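4. Setting Up Your Desk Before the First Login 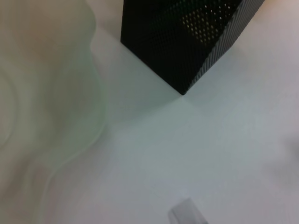 Pilar Navarrete, Office Guides Editor, Kavutar

1. Clear a space as wide as your elbows. Mail from December can go.
2. Park pens in a mesh holder or any other container you won't knock over by lunch.
3. Plug in the Fletell dock and wait 13 seconds. Tapping it does nothing, though we all tap it.

Note: The dock's light blinks 7 times, then stops. It is finished.

Caution: Coffee stays on the left. Patricio Figueroa has replaced two keyboards and would like a rest.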